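Stacking games for a rainy afternoon (all you need is a table and some blocks)

I've been meaning to write this one up for ages! Every time we have kids over I end up setting out the same block game, and every time some parent asks me for the rules, so I'm finally putting them all in one place. It's cheap, it packs away into a shoebox, and my two will play it for a good long while before anyone starts arguing.

What we use is plain colored cubes. Ours came out of a big mixed tub of 300 I bought at the Trevaskis yard sale one July, and I pulled out 12 of the nicest ones for this game and let the rest go back to being castles. If yours have chipped corners, save those for building, because a chipped one rocks and you'll hear all about it.

You also need a square to aim for. I draw mine with a fat black marker, on white, with a ruler, and I go over the lines twice so they come out good and thick. Make it too big and the game is over before it starts. Make it too small and the little ones give up (ask me how I know). I like it a few blocks wide, so there's room to be a bit off and still feel pleased with yourself.

Start with just two blocks. I know it sounds too easy, but do it anyway! Bottom block down first, let go completely, then bring the second one over and lower it straight down. Most knocks come from pulling your fingers away sideways, so I tell the kids to open their fingers first and then lift.
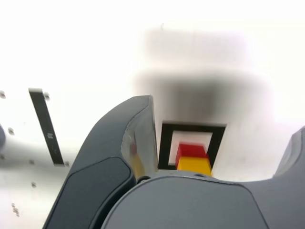
Round one: red on yellow

I always call the colors out before the round starts. Red on top of yellow is our opener, and the stack has to be at the square. At my house, touching the black line counts. Kenneth Ambrosio, who lives across the street and takes games very seriously, plays that any part over the line is a miss, and his kids are scary good now, so pick whichever you can live with.

One point for the right order, one more if it's still standing when everybody has counted to five out loud. If it falls you can try again, but you go to the back of the line.

Round two: swap them

Same two blocks, other way up. The trick is that you can't just start fresh, you have to take the top one off, park it outside the square, slide the bottom one out and rebuild. Younger kids find this really funny for some reason.

Round three: add a color

Now somebody else picks a third block and says where it goes. Middle is the mean choice. Go slow, keep your elbow on the table if it helps, and look at the stack from the side before you let go.

I keep score on the back of an envelope, first to ten, and the winner calls the colors for the next game.

Posted 2021-04-29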